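Home | Commentary | Projects | Training | Contact

Count the hours, and say what is in them

By Judite Henriques

Organizations that fund robot learning have become accustomed to asking one question of the groups they support: how many examples have you gathered? The question is reasonable and the answer is easy to report. In my view it has also begun to distort the work.

The Kirau collection, which I have helped to oversee since its second stage, now holds 3,204 recorded examples of a robot arm picking up, moving and setting down ordinary household goods. That figure appears in our reports and I do not object to it. What it leaves out is that the first several hundred examples were nearly identical. The same rigid blocks were placed in the same positions by operators who had, sensibly enough, found the fastest way to meet a weekly target. The system trained on them performed well on blocks. When it was offered a bag of groceries, it closed its fingers on air.

Soft goods are where a collection earns its keep. A tied bag has no fixed shape. Its contents shift when it is lifted, its surface throws back the light, and the part worth gripping is a twist of plastic that will never be folded the same way twice. An operator guiding the arm has to choose a point, approach it and close the fingers with some care, and each of those choices is worth recording.
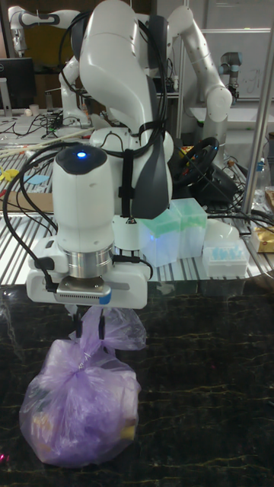
The gripper holding a knotted plastic bag by its neck.

Our colleagues on the Hidayat project reached a similar view by another road. They set aside 265 examples in which the operator had hesitated, corrected course or let go and tried again. The usual practice would have been to delete them. They kept 211 after review, labelled each one plainly, and found that the trained system recovered from a poor first grip more often than it had before. I would not build a general law on one such result, but it should give pause to anyone whose cleaning rules remove every sign of difficulty.

There is a fair argument on the other side. Variety is expensive. Resetting a bench with new objects takes longer than repeating a task, and operators tire sooner when each attempt is different. Cesetti, whose approach to collection I respect, holds that a large and uniform base should come first and that harder material can be added later. The trouble is that later is when the money runs out – and a uniform base, once paid for, tends to be declared sufficient.

I would ask funders to make two modest changes. The first is to require a statement of contents alongside any total, setting out the kinds of objects handled, the number of operators and the share of attempts that failed. Kirau now works from a list of 18 object groups and reports against each of them. The second is to pay for operator time by the session and to stop paying by the finished example. People who are paid by the piece will, quite properly, favour the easy piece.

Neither change calls for new equipment. Both would make the yearly figures look smaller for a while, and program managers should be prepared to defend that to their boards.

Related items
Nirby: notes on labelling failed grasps
Operator fatigue and session length
What belongs in a statement of contents?
Kirau object groups, revised in September

Contact the editor | Copyright and reuse | Back to top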